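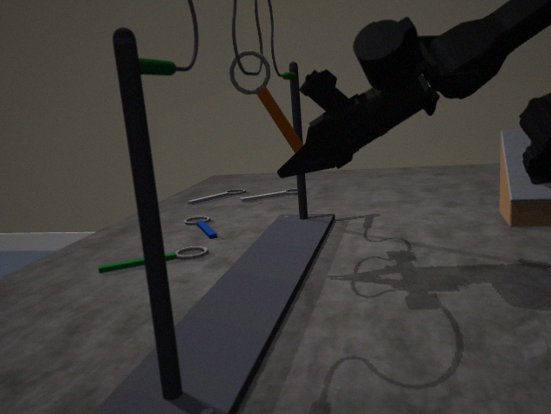
Nistulville, December

Session 4: the wire loop, from the sim to the bench

Last updated: 2021-02-03

OK, so last time we got the arm to go where we pointed it, and everybody went home happy. This week we give it something fussy to do. It's the buzz wire game you've all played at a school fair: a bent wire, a ring on a handle, and you take the ring from one end to the other without touching. We're doing it in the simulator first and then on the real bench in the back half of the workshop. Please don't skip the first part! I know the bench is more fun.

The sim setup

The model has a long flat base with a dark post at each end and a green connector near the top of each post, and the wire goes in and out of those. There are five wands to pick from. The arm is on the orange one at the moment, with the ring down at the bottom bend of the U, and the green, the blue and the two grays are lying on the table to the left of the base. Use whichever color you like in your own copy, but write it in your notes, as each wand has its own name in the scene file and I've lost a whole evening to moving the wrong one.

The U is the part I want you to spend your time on. Look at how tall the sides are next to that little flat bit at the bottom. The sides are slightly wavy too, so if you drop the ring straight down on a vertical line you'll be off center at some point on the way. Then at the bottom you have to turn the ring to follow the wire, and that means the wrist turns while the tip stays put. This is where nearly everybody's first try falls apart, mine included.

Getting the tip frame right

Your tool frame has to sit at the middle of the ring. If you leave it at the gripper, every small wrist turn swings the ring sideways by a lot, because the handle works like a long lever. Bheki Visser spent two sessions tuning his gains for this very reason, and it was the frame the whole time (sorry Bheki, it's too good a story).

What to do:

1. Open your scene and set the tip frame at the ring center, with one axis going through the hole.
2. Put waypoints along the wire, close together in the bends and farther apart on the straight bits.
3. At each waypoint, line up the through-the-hole axis with the direction of the wire.
4. Play it slowly. Slower than that.
5. Log every contact with the time and the waypoint number.

On step 3 there's a bit of freedom you get for free. A round ring doesn't care how it's rolled about its own axis, so you've got 360 degrees of handle positions to choose from at every waypoint. Use them to keep the gripper away from the far post. It's easy to watch the ring so hard that you forget the arm has elbows, and then the ring is sitting pretty and the wrist is inside a post. Turn on collision checks for the whole arm, please.

How many runs?

I ran 3,000 with a small random shift on the base position, and 295 of them had at least one contact. When I sorted those by waypoint, most were in the two corners of the U, which you could've guessed. What I didn't guess was a second clump right at the start, next to the connector. My approach move came in at a slant and clipped the wire before the game had even begun. One extra waypoint fixed it. You don't need that many runs yourself – a few dozen will show you the same clumps if you've got them.

Moving to the bench

Oliwia Czarnecka is bending the wire for ours, and Themba Kruger has the base cut and drilled. The buzzer circuit is from Session 2, with the same board. Two things will be different from the sim and I'd like you to think about them before we meet.

First, the delay. On our arm I measured 80 milliseconds between the contact and my stop command going out. At slow speed you can live with that. At the speed Bongani Modise likes to run things, you'll have plowed on well past the touch, so set your speed limit from the delay and from how much room the ring gives you.

Second, the grip. In the sim the wand stays exactly where you put it in the gripper. A real handle can slip or tilt a little, and then your lovely tip frame is wrong. Danish Yousafzai is trying a flat on the handle and a notch in the finger pads. I'm trying grippy tape. We'll see who wins.

Bench rules are the same as before: one hand on the stop button, nobody inside the tape line, and the first run of any new path goes at the slowest setting with the wire taken off.

For next time

Bring your contact log and a plot of contacts against waypoint number. Hand-drawn is fine. Also have a go at running the path backward, starting from the far post, and see if the same waypoints give you trouble. Mine didn't match, and I'd like to hear what you think is going on before I tell you my theory.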